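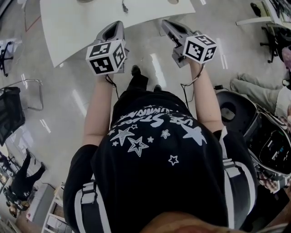

Keep the counter open

Opinion, by Meenakshi Nishad

The library on Tyagi Road plans to take out its staffed counter in July. In its place there will be four self-service screens, a returns slot and a telephone number. The opening hours stay the same and the books stay where they are. On paper very little is lost, and the notice by the door says as much.

I think a good deal is lost, and I would like the council to think again before the joiners are booked.

Start with what people ask for at the counter. Last winter I spent a fortnight sitting near it with a notebook, with the manager's permission, and wrote down what I heard. I logged 433 enquiries. Of those, 71 were about borrowing or returning a book. The rest were about bus passes, printing, blue badges, a form that would not load, where the baby clinic had moved to, and whether the heating could go up. One man wanted to know how to write to his landlord. A screen that issues books will deal with the 71. It has no button for the others.

The council's answer is that people can phone. I tried the number on three afternoons. My longest wait was 29 minutes, and when I got through, the person was polite and read me the same page I could have found on the website. She had never been to our branch and could not have known that the clinic had moved to the Grotside estate. The woman on the counter knew, as her grandson goes there.

I should say what I am not arguing. I use self-service tills and I book my trains on my phone. Plenty of older people do the same, and it is lazy to pretend that everyone over sixty is frightened of a touch screen. My neighbour Oanh Cao, who is 71, handles her whole family's tax returns online and has no patience with campaigns like mine. Her view is that a library has only so much money and she would sooner it went on books. That is a fair point and it deserves a proper reply.

My reply is that the saving is smaller than it looks. The branch is keeping two members of staff to shelve, open up and lock up. They will still be in the building. The plan simply moves them into the back room for most of the day and asks the public to manage. What goes is one part-time post, and against that the council has to pay for the screens, the software and the yearly service contract. The papers for the meeting give the contract as a single line with no figure beside it. I asked for the figure and was told it was commercially sensitive.

There is also the matter of who notices things. A person at a counter sees that a regular has not been in for a fortnight, or that a child is there alone at closing time. None of this is in a job description and none of it is counted, so it does not show up when someone draws up a list of savings.

Fladivura Street library went through the same change two years ago. I went to look. The screens work well and there was no queue. There was also a handwritten sign taped to the staff door — "Please knock if you need help" — and in the hour I was there, people knocked all the time. The staff had, in effect, put the counter back, only with a door in the way.

If the council must have screens, it should put in two of them and leave half the counter with a chair behind it. Publish the cost of the contract. Then run both for a year, write down what people ask, and decide after that. Comments on the plan can be left at the branch or posted to the town hall, and for now you can still hand yours to a person.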